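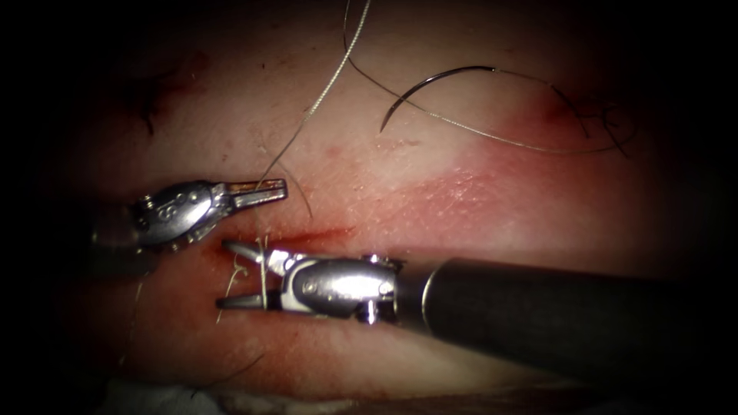 A short incision and loose strands of suture thread.

The thread that closes a wound

Thread for closing wounds is sold in short lengths, in sealed packets, at a price per metre that would surprise a tailor. Most of that price pays for consistency. A reel of sewing cotton can vary in thickness along its length and still hem a curtain. Surgical thread has to hold its diameter within a narrow band, tie without slipping and keep a known strength for a known number of days.

There are two basic constructions. A monofilament is a single solid strand, drawn through a die and stretched. It slides through tissue with little drag and has no gaps between fibres where bacteria can settle. It is also springy, and it remembers the shape of the packet it came in. A braid is made from many fine filaments plaited together, often over a core. It is softer, lies flat and holds a knot with fewer throws. The drawback is surface area: fluid can travel along a braid by capillary action, so most are coated.
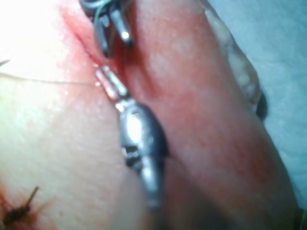
Coating is where the makers differ most. Vustell, which braids at a single mill, runs its thread through a bath twice and dries it in a heated column between passes. The coating, sold as Vitumine, is a waxy polymer that fills the spaces between filaments and lowers friction. Too little and the braid saws at the tissue. Too much and the knot creeps. The mill checks coating weight every 3,000 metres, and a reel that fails is scrapped, with no second pass allowed.

Sizes follow a system that grew up in stages and shows it. Thick threads carry plain numbers. When finer ones arrived, the scale had already reached zero, so further zeros were added. A thread marked 2-0 is thicker than one marked 5-0, and a thread with nine or ten zeros is for eye work and very small vessels. A metric scale exists alongside, based on tenths of a millimetre.

Holding and letting go

Some threads are meant to stay. Silk is classed as non-absorbable, although it loses strength slowly over months. Polypropylene and polyester last far longer. Absorbable threads are designed to fail on schedule. The older kind, gut, was made from animal intestine and broken down by enzymes, at a rate that depended on the patient. The synthetic kinds react with water, which makes the timing easier to predict.

Two figures matter on an absorbable thread. One is how long it keeps useful strength and the other is how long it takes to disappear. They are often confused. A thread may be too weak to hold anything after a few weeks and still be present months later.

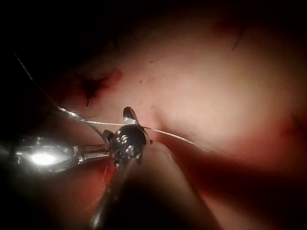

Thin thread drawn across a soft, rounded surface.

The knot is usually the weakest point in a stitched wound. Bending the strand tightly round itself concentrates the load, and so tensile tests are done with a knot in place. At the Hegazy test house, 11 samples from each batch are tied by hand, clamped and pulled until they part. Technicians there use a Skododex frame, set up in a room held at 19 degrees. Results are read as a group, and one low value is enough to have the batch drawn again.

Metal tools can undo all of this. Monofilament is easily nicked by a serrated jaw, and a nicked strand may part well below its rated load. The usual advice is to grip the needle or a free end that will be cut away.

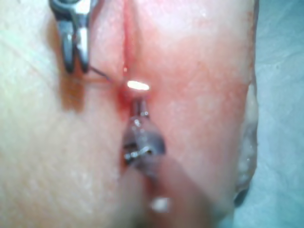

Packing and shelf life

Absorbable thread starts to age as soon as it meets moist air. It is dried after braiding, wound on to a card or a plastic track, and sealed in foil. Ovals and figure-of-eight windings are both in use, and each leaves its own set of kinks.

Sterilising depends on the material. Gas suits most absorbable synthetics, which radiation would weaken. Silk and nylon tolerate gamma treatment well. The expiry date on the foil refers to an unopened packet. Once the foil is torn the thread is used or thrown away, and re-sterilising is ruled out on the label.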